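Notebook, handheld gripper collection, cup task, March

Window-side table, upper level
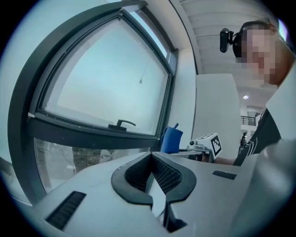
Left-hand unit's view, window side of the table, blue cup in place. Second gripper and head camera on the operator.

Morning spent moving the station to the window end of the table. The old spot gave us the same ceiling light in every episode and the policy trained on it got lost as soon as we tried it anywhere else. Target for this round is 2000 episodes across all stations. We have 664 that passed the checker. Everything from the first table is already counted in that.

Task is the cup: pick up, move to the mark, set down, let go. Both units record the whole time even if only one touches the cup. Sze-wing Ko wants the idle hand kept in the data and I agree for now. It costs disk, but cutting it out later is easy and putting it back is impossible.

Things to watch at this station:

Glass. The window takes up a lot of the left unit's view and it is bright. Exposure drops when the gripper turns toward it and the table side goes dark. Locked the exposure on both units after the first batch. Batches before the lock are tagged "auto" in the Jillard folder, don't mix them.

Tracking. The pane gives the tracker very little to hold on to, and reflections move when we move. Lost pose in 3 of the first 20 episodes, all on the left unit. Slower approach seemed to help. Need to try it with the blinds down before I believe that.

Marker cube. Keep it facing the other unit at the start of each episode, hold still while both sync, then go. If you start moving early the alignment script rejects the episode and you won't hear about it until the evening upload.

Head camera. Tighten the strap before each batch and check the tilt. It creeps down when you lean in, and by the end of a long batch it is mostly looking at your own wrists. Redo the calibration clip if you touch the bracket.

Sze-wing asked if we should vary the cup start position by hand or use the printed grid. Using the grid for now, by hand once we pass 1000 or so. Also want a second cup in a different color. Després has the list of objects we agreed on, I only have the old version.

Upload started 5:40 pm. Checker running overnight on Morico.

To do: blinds test, new mark on the table, charge spare batteries, ask Burnalberg about the replacement finger pads.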